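How Does a Printer Make So Many Colours?

by Darcy Perron

Find a picture on a cereal box or a comic. Hold it right up to your nose, then move it slowly away. Does it look smooth? Most things look smooth from far off and bumpy, loopy or speckly when you get close.

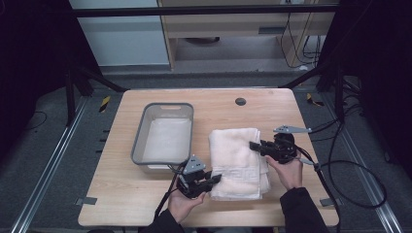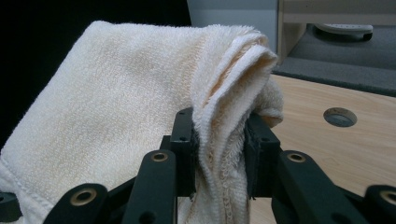 A folded towel, and a much closer look at towel loops in the second picture.

Printed pictures keep a brilliant secret. They are made of dots! Thousands and thousands of dots, so small that your eyes give up trying to see them one by one and mix them together instead.

Only four inks

Ita Keogh, who is eight, wrote to ask how her printer at home could print a purple octopus when there was no purple ink inside it. What a good question. If you look in most colour printers you will find just four inks:

Cyan (a bright greeny blue)
Magenta (a very strong pink)
Yellow
Black

To print a purple octopus, the printer puts down lots of cyan dots and lots of magenta dots, close together and sometimes on top of each other. Your eyes see purple. Add more magenta and the octopus turns a pinker purple. Add more cyan and it goes bluer.

Green is made from cyan and yellow. Red is made from magenta and yellow, which surprises nearly everyone the first time they try it with paints or pens.

What about white?

Most printers don't have any white ink at all. The white in your picture is the paper showing through! For pale pink, the printer leaves big gaps between its magenta dots, and the white paper in the gaps makes the pink look lighter. For strong pink it squeezes the dots in until there is hardly any paper left to see.

Try printing the same picture on yellow paper and you'll see what happens. All the clouds come out yellow.

Why have black?

If you mix cyan, magenta and yellow you ought to get black. Try it and you usually get a sludgy brown — a bit like the water in a paint pot at the end of a lesson. It also makes the paper soggy. So printers carry a proper black ink, which makes writing look crisp and dark.

You might see the four inks written as CMYK. C, M and Y are easy to guess. The K stands for "key", an old printers' word. The key plate was the one that carried the dark lines and details, and the other colours were lined up to match it.

How small is a dot?

Draw a line one inch long, which is a little longer than two and a half centimetres. Now imagine fitting 300 dots along it. That is how finely lots of books, stickers and labels are printed. People write it as 300 dpi, and dpi means "dots per inch".

A huge poster on the side of a building can have far fewer dots in each inch, perhaps only 20. You are standing so far away that it still looks smooth. If you could climb up and put your nose on it, you would see big fat blobs!

How do the dots get there?

An inkjet printer has a part called the print head, and that's the bit you can hear zipping from side to side. Underneath it are rows of tiny holes called nozzles, each one thinner than a hair. The printer squirts droplets of ink out of them, moves the paper along a tiny bit, and squirts again.

There are two clever ways to make the ink jump out. Some printers heat it for a split second, so a bubble forms and pushes a droplet through the hole. Others have a tiny piece of material that bends when electricity reaches it, and the bend gives the ink a shove.

Be a dot detective

You will need a magnifying glass, a comic or magazine, some white paper, and felt-tip pens in light blue, pink and yellow.

1. Look at a colour picture through the magnifying glass. Skin and sky are good places to start. Which colours of dot can you find?

2. Draw a small square on your paper. Fill it with blue dots, leaving gaps.

3. Put yellow dots in the gaps. Try not to let them touch.

4. Prop the paper up against a wall and walk backwards. When does your square start to look green?

Chaimae Zaki's class in Groltstead made a giant dotty frog this way, and it looked wonderfully green from the far end of the hall. Smaller dots work best, so be patient!

Words to remember

Nozzle: a small hole that liquid is squirted through
Droplet: a very small drop
Magenta: a strong pink used in printing
Dpi: dots per inch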